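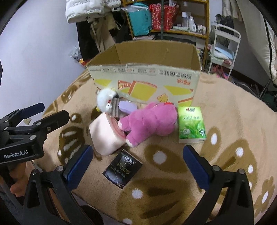
Small bedroom goods resist sorting by category. Tissue packets, plush toys and single-use toiletries differ in use but share a problem: low weight, odd shape and no fixed shelf. The Purnum method sorts them by compressibility instead.

Rigid items go in first, against the walls of the carton. Tissue boxes count as rigid until half empty. Plush goes in last and takes up whatever void is left. A blanket spread on the floor makes an adequate staging surface — fleece keeps small packets from sliding — and should be cleared before a second carton is opened.
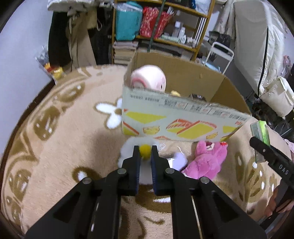 Reused food cartons perform well at this scale. Single-wall board is sufficient for loads under 6 pounds, provided the bottom seam is retaped. Rounded pieces such as bowls should sit at one end, tilted if necessary, with soft goods packed beside them. Stisura, which sells flat-packed storage cartons in 14 sizes, recommends leaving the top inch clear so the flaps close flat.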